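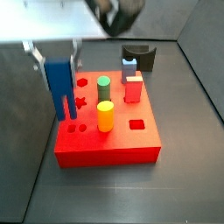 Posted in: Games, Puzzle, Long Rambles

I finished Lustcombe last night at some hour I'm not going to admit to, and I've been walking around all morning wanting to talk about its map.

If you haven't run into it, Lustcombe is a puzzle game set in a drowned valley town. You play a surveyor named Inskip who has been hired to work out which buildings can be saved before the reservoir fills the rest of the way. There's no combat and no timer. You have a boat, a notebook, and a paper map that is wrong. I loved it so much! I put 31 hours into it, and I'd guess a third of that was spent sitting in the boat with the engine off, squinting at the map and trying to figure out which bit of it was lying to me.

So, the map. You get it in the first five minutes from the clerk's office and it looks like every other game map you've ever been handed. Streets, a church, a mill, a few wells. Then you row out to where the mill is supposed to be and you find a schoolhouse. My first thought was that I'd gotten turned around (I have no sense of direction in games or in life). I rowed back to the jetty, lined everything up again, counted chimneys, went out a second time, and there was the schoolhouse. The game doesn't say a word about it. Inskip doesn't mutter "hm, that's odd" under her breath. There's a pencil icon in the corner of the screen, and after a while you notice that you're allowed to use it.

That moment when I crossed out the mill is one of my favorite things I've done in a game in years. You're drawing on the only object you've been told to trust, and the pencil line is wobbly because it follows your hand, and there's no eraser. There's a second copy of the map you can buy later, but it costs 30 shillings and by then you're attached to your mess. Mine has a big brown ring on it from where I set Inskip's tea down (yes, you can do this, and yes, it stays there for the rest of the game).

Most puzzle games I play are built out of rooms. You go into a room, there's a thing to solve, you solve it and a door opens. I like those fine. But you always know when you're being asked a question, and you always know when you've answered it, and after a few dozen rooms I start solving the designer more than the puzzle. There's a lever over there, so the lever matters. Lustcombe never tells you where the edges of a puzzle are. The wells, for example. I found one with a number scratched on the rim, 367, and assumed it was a code for something, so I carried it around for two whole evenings trying it on every lock in the valley. It's a depth! The wells are all marked with how deep they were dug, and the numbers only start to mean something when you've worked out where the old ground level used to be. I yelled loud enough that the dog left the room.

My friend Tracey Cropper played it at the same time as me and we had a rule that we could only send each other pictures of our maps, with no hints in words. I can't recommend this enough. Her map looks nothing like mine. She draws little arrows for the current everywhere and barely labels any buildings, and she'd figured out from the arrows alone that there had to be a culvert under Zisska Street, which I didn't find until nearly the end. Meanwhile I'd named every roof. We both got to the same answer about the church, from completely different directions, and when I finally sent her my last page she wrote back "WHY is there tea on it."

A few smaller things I want to get down before I forget them.

The sound is wonderful. The oars knock against different things depending on what's under you, so slate sounds different from brick, and once you've tuned in to that you can follow a wall in fog. I did the whole east side this way and felt like a genius.

The writing is sparse and all the better for it. Most of the people have already moved out to Delham, up on the ridge, and you get to know them through what they left pinned to their doors. There's a run of notes between two neighbors arguing about a fence that goes on for eleven years of in-game dates. The last one just says where the spare key is.

The boat's lamp burns oil and I never once ran out, so I'm not sure why it's in there. Maybe it was a bigger deal at some earlier stage. Same goes for the fishing, which I tried twice.

Now for the bit I didn't enjoy, and it's the ending, or the stretch right before it. Once you hand in your survey the game takes the pencil away and puts you through a long walk around the council building, and it's all doors and keys in there. It felt like a different game had wandered in. There's a filing cabinet puzzle where you need the permit number (2257, if you're stuck, and I don't even feel bad giving that one away) and the only way to get it is to read every folder in the drawer. I checked a forum to see if I was missing something clever, and I wasn't. It's maybe forty minutes in total and then you're back outside for the final scene, which I won't spoil, except to say have your map handy.

I've seen some people complain that the game lets you turn in a survey that's flat-out wrong. It does! Mine was wrong. I had the tannery and the dye works swapped, and I only know this because Tracey had them the other way around and her argument was better. The game took my version and carried on, and the consequences showed up in the last scene in a way so small that I'd have missed it if we hadn't been comparing notes. I get why that bugs people. If you want a gold star at the end you aren't going to get one. For me it made every pencil mark heavier. I was never guessing my way through to see if something would light up green, since nothing ever lights up green, and I ended up checking my own work more carefully than I did for my actual geometry finals.

It reminded me of playing the old Everett Kincaid text adventures on my uncle's computer, where you had to keep graph paper next to the keyboard or you'd be lost by the third cave. I still have some of those sheets in a folder. They're covered in arrows that loop back on themselves and the word "BATS" in capitals. I'd forgotten how much of those games took place on the paper, and how proud I was of the paper. Lustcombe brought that whole feeling back, with nicer water.

A few practical notes if you're going to pick it up. Play with a mouse or a stylus if you can, because drawing with a controller stick is rough and my sister gave up on it for that reason. Turn off the compass in the options right away. Save a copy of your map every so often (there's an export button hidden under the notebook tab) so you can look back at how wrong you were in chapter two. And the text is tiny on a TV, so sit close.

There's supposed to be an update in September that adds a second valley, upstream, with a map drawn by somebody else entirely. I'm already trying to talk Tracey into it. She says only if I go easier on the labels — we'll see. In the meantime I've printed my map out and stuck it over my desk, tea ring and all, and I keep catching myself checking the tannery.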